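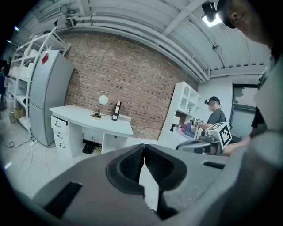 Section 4. Loading the shelves and the cabinet

Don't start this section until the cabinet is standing where it stays and is screwed to the wall (Section 3). Once it's full you will not want to shift it. Heavy stuff goes low, light stuff goes high, and the boxed items get a shelf down low, like the purple and pink ones in the tall white cabinet. Small figures can share the shelf with boxes. The two arched niches near the top are best left for last, see step 7.

Before you start
Cabinet level, both ways. Shelf pins pushed all the way in. Bag of felt dots open and handy. A soft dry cloth. Step stool for the top.

1. Wipe each shelf, top side and front edge. Let it dry. Dust left under a box will scratch the white finish.

2. Check each shelf by pressing down at the back corners. Any rocking, take it out and reseat the pins. Don't shim with cardboard.

3. Load the bottom shelf first. Biggest boxes at the back, printed side out. Leave 2 inches clear at the front edge.

4. Next shelf up. Same idea, lighter items. Boxes upright if they fit, flat if they dont. No stacks higher than the shelf front opening minus a hand.

5. Figures and other loose pieces. Felt dot under each base. Dark pieces show up well against the white so spread them out a bit.

6. Small panels, cards, frames. These can lean on the shelf edge for now. To keep them there, use a dot of putty at each bottom corner. Press and hold, count to 40.

7. Niches. One item each, or nothing. The curve starts lower than you think so measure at the sides, not in the middle. Tall pieces will catch the arch going in. Tilt, slide back, stand up.

8. Step back to the far side of the room and look. Fix what leans.

CAUTION: Do not climb on the shelves to reach the niches. Stool only.

CAUTION: Do not load the top before the bottom, even for a quick look. Top-heavy cabinets tip.

Note: Keep boxed items off any shelf that gets direct sun from a window. Pinks and purples fade first. If there's no other spot, turn the boxes around in July and back again later.

Note: Felt dots are Tusex part 254, sheet of 400. Other brands work, but teh thin ones peel.

Note: Sekstead cabinets have a slightly deeper bottom shelf. Steps are the same.

If a shelf bows after loading, unload it right away, flip it over, put half back. Still bowing, order a new one (parts list, Section 9).

Section revised 5/8/21, B. Wróbel. Replaces the loose sheet packed with the Tranuncombe cabinets.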